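Print this page | E-mail this release

PRADDALE, 25 Feb 2024

Mistico Extends Praddale Service to Garment Rehanging and Tag Retention

Mistico, a supplier of clothing preparation services to small retailers, has added a rehanging service at its Praddale site. The service covers light jackets, shirts and other unlined tops that reach a store folded or come back from a fitting room off the hanger. It is open to existing accounts now and to new accounts from April.

Each garment is hung on a white plastic hanger with a crossbar, then placed on a black rail. Pale fabrics are handled against a dark background, where folds and marks show more clearly. Staff set the shoulders first, straighten the collar and let the front fall before the hem is touched. A garment that still sits unevenly is taken down and hung again.

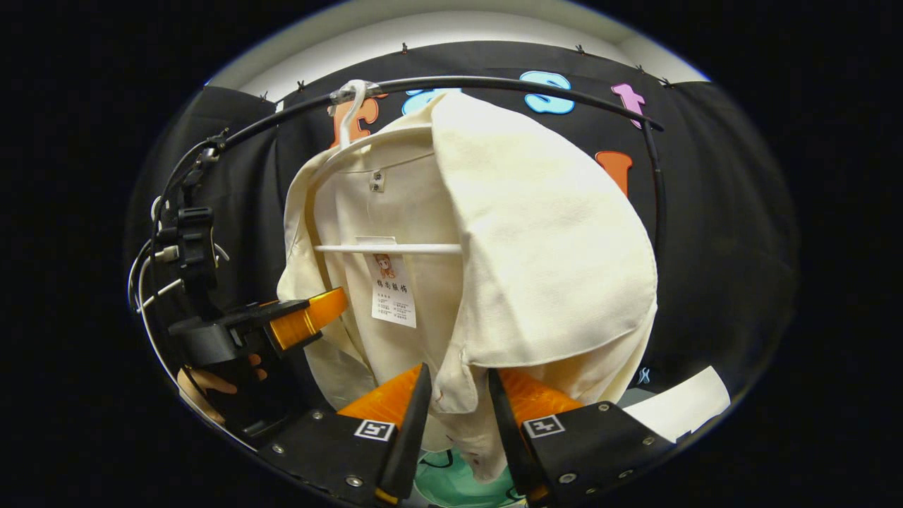 The service is priced per garment, with no separate charge for fastening buttons or zippers. Fastenings are left as received unless the retailer's order sheet states otherwise. Steaming is a separate line item and may be ordered at the same time.

Paper tags stay with the garment throughout. Many of the items handled at Praddale are imported and carry tags in languages other than English. These tags are not removed, trimmed or covered. When a retailer supplies an English tag, it is added next to the original.

"Most of the complaints we log involve a missing tag or a collar that has folded under," said Lefteris Christodoulou, operations manager at Mistico. "Both are checked before the garment leaves the rail. The check takes almost 15 seconds and is done by hand."

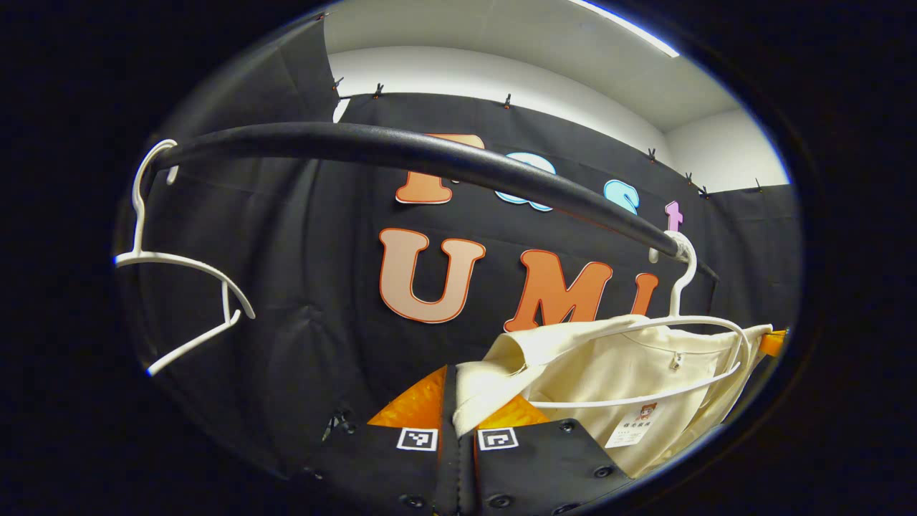
Hangers are supplied by Worel and remain with the garment on delivery. Retailers that use their own hangers may send them in advance. Hooks must fit over the rail without force, and split or bent hangers are rejected.

A trial was completed with Mutiso, a clothing store operator, before the service was offered to other accounts. The trial covered 604 garments in two deliveries. Three garments were returned for rehanging, all of them for uneven shoulders. Mistico has since changed the work order so that shoulder alignment is checked a second time, after the front has been straightened.

Knitwear, heavy coats and garments with straps are outside the scope of the service. Order sheets and tag instructions are available to account holders on request from the Praddale office.

Print this page | E-mail this release

This site uses cookies to remember your settings and measure page visits. By continuing to browse, you accept our use of cookies. Accept | Cookie settings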